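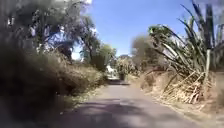
양옆으로 초목이 우거진 좁은 포장길.

소르카브브리지와 펠틸라를 잇는 옛 농로 구간의 풀베기와 노면 보수 작업이 6월에 시작된다. 두 마을이 공동으로 비용을 부담하며, 공사 기간은 6주로 잡혀 있다. 작업 중에도 길을 완전히 막지는 않지만, 장비가 들어가는 구간은 오전 9시부터 오후 4시까지 차량 통행이 제한된다. 보행자와 자전거는 현장 안내에 따라 지나갈 수 있다.

이 길은 차(Cha) 개울 북쪽의 과수원과 밭을 오가는 주민들이 주로 쓴다. 간선도로가 새로 난 뒤로 통행량이 줄었으나, 수확철에는 소형 트럭과 경운기가 하루에도 여러 번 드나든다. 최근 몇 해 사이에는 주말마다 걷거나 자전거를 타러 오는 외지인도 늘었다. 펠틸라 마을 사무소에는 지난봄부터 길가 나뭇가지가 차체에 닿는다는 민원과 마주 오는 차를 늦게 발견한다는 민원이 이어졌다.

풀베기는 소르카브브리지 쪽 입구에서 출발해 펠틸라 방향으로 진행한다. 길 가장자리에서 안쪽으로 뻗은 가지를 먼저 자르고, 굽은 구간에서는 운전자의 시야를 가리는 관목을 낮춘다. 다만 새 둥지가 확인된 자리는 표시를 해 두고 늦여름 이후로 작업을 미룬다. 베어 낸 가지는 현장에서 잘게 부숴 인근 과수원의 덮개 재료로 나눠 줄 예정이다. 필요한 농가는 마을 사무소에 수량을 미리 알려야 하며, 운반은 각자 해야 한다.

노면 보수는 풀베기가 끝난 곳부터 차례로 이뤄진다. 전체 길이 약 3,000미터 가운데 손을 대는 곳은 물이 고이거나 가장자리가 내려앉은 500미터다. 전면 재포장은 이번 계획에 들어 있지 않다. 지난해 가을 주민 설명회에서 재포장 요구가 나왔지만, 비용이 배정된 예산을 크게 넘어 다음 회계연도에 다시 논의하기로 했다. 배수로에 쌓인 흙과 낙엽은 이번에 함께 걷어 낸다.

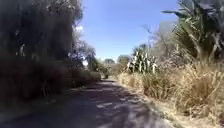 시공은 지역 업체 아크네스가 맡았다. 아크네스는 펠틸라 저수지 진입로 정비에도 참여한 적이 있다. 업체 측은 비가 이틀 이상 계속되면 포장 작업을 멈추고 배수로 청소를 먼저 하겠다고 밝혔다. 이 경우 완료 시점이 7월 하순으로 늦춰질 수 있다.

공사 기간에 차량은 개울 남쪽 우회로를 이용하면 된다. 우회로에는 폭이 좁은 다리가 있어 대형 트럭은 간선도로로 돌아가야 한다. 학교 통학 차량은 종전 노선을 유지하되 소르카브브리지 정류장의 위치만 방앗간 앞으로 50미터 옮긴다. 임시 정류장은 공사 첫날 아침부터 운영한다. 우편물과 생활 쓰레기 수거 시간에는 변동이 없다.

과수원에 드나들어야 하는 농가는 마을 사무소에서 통행 확인증을 받을 수 있다. 확인증은 농가마다 두 장까지 발급되며, 차량 앞유리 안쪽에 보이게 두어야 한다. 길에 접한 토지의 소유자는 울타리와 관수용 호스를 작업 시작 전까지 안쪽으로 옮겨 달라는 안내문을 우편으로 받게 된다. 경계가 분명하지 않은 곳은 사무소 직원이 소유자와 함께 현장을 확인한 뒤 작업한다.

두 마을은 보수가 끝난 뒤 제한속도 조정도 검토한다. 소르카브브리지 쪽은 굽은 구간에 비켜 가는 자리를 한 곳 더 두자는 의견을 냈고, 펠틸라 쪽은 안내 표지를 먼저 늘리자는 입장이다. 관련 의견은 6월 말까지 두 마을 사무소에서 서면으로 받는다.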